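Jondusgate bench notebook, September
camera dropout, second round

Picking up where the last entry stopped, so if you're reading this cold, go look at the Illix config notes first. Short version: the policy gets one image per wrist plus the fixed camera, and we've been suspicious for weeks that it mostly ignores the fixed one. Naa Amoah's idea was to blank one camera at random during training and see if the thing gets less clingy. I was skeptical! I said so at lunch, loudly, and I would like it on record that I'm writing up the result anyway.

Set-up, mostly unchanged. Same demos for both policies, same seed, same number of training steps, same learning rate schedule (the long one, Yutong). The only difference is the dropout. When a camera gets picked its whole image goes to gray for the entire chunk of actions. First time around I was blanking per step, and the policy could just wait one tick and get its picture back, so we were testing nothing at all. Took me an embarrassing afternoon to spot that. Per-chunk blanking is now the default in the Illix branch called wan-views. Please don't use the old flag, I left it in so the earlier runs still load.

Eval was 17 trials per policy, start positions drawn once and reused for both. I did the resets and Yutong Liang scored from the video without knowing which policy was which. A success is the small object picked, carried and released inside the marked zone without a second grasp. Regrasps count as fails. I know that's harsh, and we can argue about it again when we write it up.

With all cameras on:
no dropout: 8 of 17
with dropout: 14 of 17

So, okay. Naa was right, or at least righter than me. I ran a paired bootstrap with 1000 resamples over the start positions, and the gap stays on the correct side of zero for nearly all of them, but it's wide enough that I wouldn't put the size of it in a title. Same direction as the pilot, much bigger, and the pilot had the per-step bug in it, so I don't want to compare them too closely.

What I find more interesting is where the plain policy fails. It's almost always the last bit of the approach, when something big comes close to one wrist camera and eats half the view. The small object and the big one run together at the edge and the policy hesitates, backs off a little, comes in again, hesitates. Yutong calls it "the curtsy" and now I can't see it any other way.

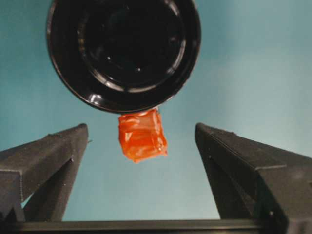
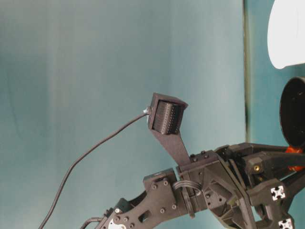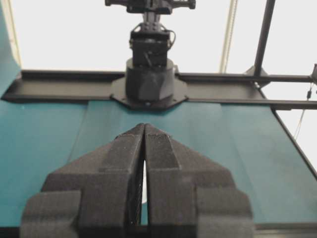 First and third are wrist cameras, middle one is the fixed camera.

Look at the first one with that in mind. The little red-orange wrapped thing sits right up against the rim of the big black round thing, the fingers are wide open on either side, and neither finger is touching it. As far as that camera goes, the two could be one stacked object. There's a bright highlight on the black rim too, and all those rings inside it picking up reflections. If I were a small conv net I'd curtsy as well.

The third is the opposite kind of easy: fingertips nearly together, clear teal surface ahead, the other arm standing on its plate at the far side. A frame like that tells the network a lot about where the gripper is relative to the other arm and nothing whatsoever about the object. My guess (only a guess!) is that the plain policy learned to lean on whichever wrist view had the object in it and treated the other two as wallpaper. Dropout makes that a bad bet.

The fixed camera is the one I keep going back and forth on. It's pretty close in, so what you get is a lot of arm: the camera box on its tapered bracket, the joint below it, the cable looping away to the left. Good for knowing how the arm is posed, I suppose. I tried one quick ablation, fixed camera blanked for the whole trial, on the dropout policy only. It got noticeably more careful on the approach and drifted during the carry. I stopped that partway through when the logging disk filled up, so no score, and please don't quote me on the drift. It might be nothing.

Stuff that bugged me, in no order:

The gray we blank with is close to the gray of the fingers. I doubt it matters but it's one line to change, so I'm switching to the per-camera mean image for the next training run. If results move because of that I'm going to be very annoyed.

Stalletti (the scoring script, for anyone new) drops the last video chunk if you stop a trial by keyboard. Yutong caught it on two trials and rescored both from the raw files, no change to either score. Use the button until it's fixed.

Exposure on the fixed camera was on auto until mid-morning. It's locked now. All the trials above are from after the lock, I checked the timestamps twice.

We also never varied the drop probability. It's whatever Naa typed in first. She says it came from a paper, then she said it came from a dream, so a small sweep is needed before this is a method and not a lucky number.

Next: the sweep, then the fixed-camera ablation done properly with enough disk, then the same comparison with the big object left out completely. If the curtsy goes away in the plain policy without it, the occlusion story holds up. If it stays, I've got to rethink the whole middle of this entry.

Checkpoints are on the shared drive under wan-views, both of them. Yutong has the score sheets.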